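The Long Way Down to the Water

On the closed coast road at Larport, a town is learning to share a very small amount of beach

By Jana Rieger

The chain across the north steps at Larport is the sort you might use to keep a dog in a yard. Anyone over the age of six could step across it, and on the first mild afternoon we had this winter I watched a good many people think about doing just that. They would come down the path with their towels and their thermoses, read the sign, look at the sea, read the sign again, and then most of them would sigh and turn around and start the long walk back to the harbor end, where the sand is still open.

The north beach has been shut since the slope above it let go in the night and dropped a good part of the coast road onto the stretch where families used to set up for the day. Nobody was hurt, thank goodness. But the town woke up to find it had lost its best beach, its favorite walk and the only flat route for anybody pushing a stroller, all before breakfast.

I've been coming here since I was a child, back when my aunt rented two rooms over the bakery and we lived on rolls and plums, so I can't pretend to be neutral. I love the north beach. I learned to swim there, badly, and I'd still rather be cold there than warm in most other places. So when the council voted on 7th February to keep it closed through the spring, I packed a bag and went to see how people were getting along.

They're getting along in different ways, as people do. Dörte Mühlbauer has swum off the north steps every morning for years and has moved, with some grumbling, to the harbor side. "It's the same water," she told me, wringing out her cap, "but it has diesel in it and it has other people in it, and I'm not sure which I mind more." She laughed when she said it, and then she offered me half her sandwich, and we sat on the wall and talked about her knees for quite a while.

Lutz Schmieder sees it from the other side of the chain. He is one of two wardens who patrol the closure, and he would like everyone to know that he doesn't enjoy sending people away. He used to hand out parking tickets and says this is harder, because with parking most people know they've done something wrong. On a sunny weekend he has the same conversation from morning until dusk. The council allows him to write fines, but he has written only eight so far, and he seemed a little embarrassed about even those.

What he worries about is the slope. It looks settled from the beach, all tufty grass and yellow clay, and people see that and decide the danger must be over. Then it rains for three days and another piece slides down where they would have been sitting. The survey pegs up there get checked after every storm, and as long as they keep moving, the chain stays where it is.

The rules change once you leave the town limits, and that's where visitors get muddled. The cliff path toward Stamura is open in daylight but has no way down to the shore.

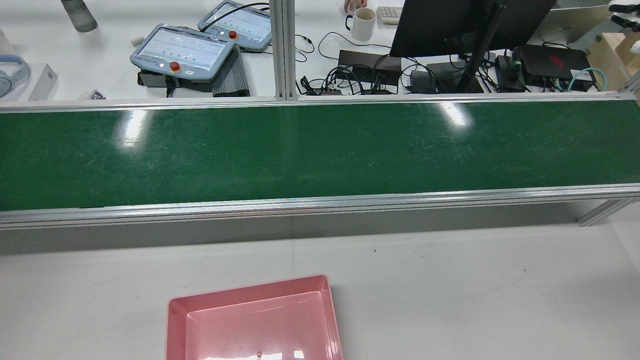 The little cove beyond it is open to walkers and closed to cars, and the dunes are closed to everybody while the fencing is replaced. Each of these has its own sign, put up by its own office, and no two of them agree on what counts as a dog on a leash. I met a very patient couple at the Stamura turnoff who had been sent in a circle twice and were eating their lunch on the hood of the car.

A petition to reopen the north steps for swimmers only, early mornings, now has 721 names on it. Rosemarie Tiedemann keeps the paper copy on the counter of her kiosk, next to the licorice, and she'll tell you about it whether or not you've come in for licorice. She thinks a narrow strip by the steps could be roped off safely. Lutz thinks a rope would last until the first hot day. They are old friends and have agreed to argue about it only over coffee.

I walked back along the harbor at dusk. The tide was out and there were children digging in the last bit of open sand, packed in close together, with one enormous hole shared among the lot of them. Dörte's cap was drying on the railing. She had gone home without it, so I took it up to the kiosk and left it with Rosemarie, and signed my name while I was there.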